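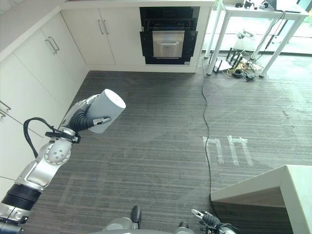
Caderno da oficina de cerâmica, 23 de março de 2021

Engobes, segunda ronda (e o forno outra vez a fazer das suas)

Bom, retomo onde tinha ficado: o engobe branco continua a descascar nas asas e eu continuo teimosa. Passei a manhã inteira com os cacos de teste espalhados na bancada, lupa na mão, a comparar bordos, e já tenho uma desconfiança bastante forte. O barro da Merkell encolhe mais do que o que usávamos antes! Medi as barrinhas todas outra vez e dá 13 por cento no total, da plasticidade até sair do forno, quando o engobe foi afinado para uma pasta bem mais sossegada. Claro que salta.

Para quem pegar nisto depois de mim: as barrinhas estão na caixa de sapatos debaixo da janela, com o número riscado por trás. A 91 partiu-se ao meio mas as duas metades estão lá, não deitem fora, que ainda quero ver a fratura com melhor luz.

O que experimentei hoje

Fiz três versões do engobe. A primeira é a receita velha, sem mexer em nada, só para ter termo de comparação. Na segunda troquei metade do caulino por barro de bola, a ver se encolhe mais e acompanha a peça. Na terceira usei a própria pasta da Merkell seca, moída e peneirada duas vezes, com um bocado de feldspato (ficou uma papa horrível ao princípio, cheia de grumos, e tive de a deixar de molho durante o almoço). Depois de coada ficou linda, parecia iogurte.

Apliquei as três com pincel largo e também por imersão, tudo em dureza de couro. A terceira agarra que é uma maravilha, pelo menos em cru. A cor é que me preocupa, puxa para o creme, e a encomenda de Kernmont pede branco mesmo branco. Talvez com um pouco de zircónio? Tenho medo de ficar com aquele ar de loiça de casa de banho. A segunda versão está a meio caminho em tudo, aderência e cor, e se calhar é a que vai acabar por ganhar.

Forno

O Doherty voltou a parar na subida. Desta vez foi aos 660 graus, ficou ali a piscar, reiniciei e seguiu como se nada fosse. Da última vez que aconteceu eu jurava que era o termopar, mas já o trocámos e a história é a mesma, portanto agora aposto no relé. Já escrevi para a assistência, a referência do pedido é 2384, colei o papelinho na porta do armário dos vidrados. Se telefonarem e eu não estiver, digam que para sempre na subida e nunca no patamar, que eles perguntam sempre isso.

Entretanto chacotas só com alguém por perto, por favor. Nada de deixar a noite toda.

Vidrado transparente

Quase me esquecia: o balde do transparente assentou como cimento. Levei uma eternidade a levantar aquilo com a colher de pau e acabei por juntar uma pitada de bentonite. Melhorou imenso! Mas está mais grosso do que o costume, convém medir a densidade antes de mergulhar as tigelas de Clillircombe, que essas não têm suplentes. A peneira fina está a abrir num canto, já dá para ver o fio solto, é preciso encomendar outra.

Por fazer

Chacotar os testes das três versões, todos na prateleira do meio.
Repetir as asas com a segunda versão, mais fina, duas camadas em vez de uma.
Testar zircónio na terceira, começando por pouco.
Moer mais pasta seca, a que havia acabou.
Perguntar à Merkell se o lote de maio vem da mesma barreira, senão volto a medir barrinhas até ao fim dos meus dias.
Lavar os pincéis largos (os que ficaram dentro do frasco são meus, peço desculpa, trato disso amanhã de manhã).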